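**Thread: Hand-held grippers on the housekeeping rota - what has it done to your hours?**

**tallboy_linens** wrote:

We run housekeeping for serviced flats. Since September two of our staff per shift have been folding with hand-held grippers instead of bare hands, and the recordings go towards training a folding arm for the central laundry at Ivden. The firm handling it on our side is Flirkidar. Management's line is that no posts go. What I want to know from others is what happened to room times and how you wrote it into the rota.

Our numbers: a recorded fold session is 15 minutes, target of 8 sessions per person per week. The sessions were added on top of the existing room list for the first month, and that did not work. They are now a separate line on the sheet. 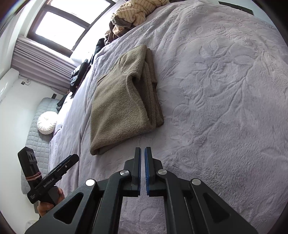 Room times are the main dispute. A towel folded by hand takes a few seconds and you do not look at it. With a gripper in each hand you have to place both fingers on the edge, close, lift, and lay the layer down without dragging the one under it. Fleece is worse than terry for this. The brownish-olive one on the lavender-grey blanket is folded into a long rectangle with the stacked edges to the right, and on a plush cover with a raised pattern the bottom layer grips and the top one slides. On a laundry table the same fold is a good deal quicker. If your supervisor is comparing bed folds with table folds in one column, the figures are worthless.

**Gebremichael** wrote:

Agree on separating surfaces. We log bed, table and floor separately, with fabric type as a second field.

Disagree on the separate line. We tried it and the sessions became the thing that got dropped whenever there was a late checkout. We now reduce the room list by one room on recording days. Simpler to audit, and payroll did not need a new code.

**pressroom_dee** wrote:

Depends on the size of the room, surely. One studio is not one family flat. Taking "one room" off means whoever does the list decides how much relief you get.

**Gebremichael** wrote:

Fair. We take off a room of the middle size band. It is in the written procedure.

**nimaditz_nights** wrote:

I work at the Nimaditz site, laundry side, where the arm is already on trial. It handles 3000 pieces a week, flat towels and pillowcases only. Fitted sheets, robes and anything with a cord go to people.

What changed for us is the mix. The easy pieces used to be the rest between the hard ones. Now the easy ones go to the arm and we get fitted sheets for the whole shift. Same headcount, same hours, sorer shoulders. "No posts go" is true so far and does not cover it.

**tallboy_linens** wrote:

Useful, thank you. Did anyone measure the mix before the trial?

**nimaditz_nights** wrote:

No. Do that first. We have been arguing from memory ever since.

**Mahsa Bagheri** wrote:

I am the staff rep for the Ivden flats. Three points from the agreement we signed on April 26, 2024:

- Recording time is paid working time and is not counted in the room average.
- Anyone can decline the grippers without a reason being noted.
- Item mix at the laundry is reviewed before any arm goes live, and again afterwards.

The third was the hardest to get. The company regarded mix as an operational matter. Get it in writing before the equipment arrives.

**pressroom_dee** wrote:

Does declining work in practice? On my site the recorders get the day shifts, so there is a penalty whether or not it is written down.

**Mahsa Bagheri** wrote:

It is a weak point. Shift allocation is not mentioned in ours. I have asked for it to be added.

**oldvalet** wrote:

I don't see the harm in it. I do the sessions, I sit out a heavy room, and the wrists get used to the grip after a week or so. Somebody is going to train the thing.

**nimaditz_nights** wrote:

No objection to the sessions themselves. The problem is at the other end of the process, and it arrives later. Check what your laundry contract says about piece types.

**tallboy_linens** wrote:

Ours says "linen, assorted". I will raise it at the next site meeting along with the surface column.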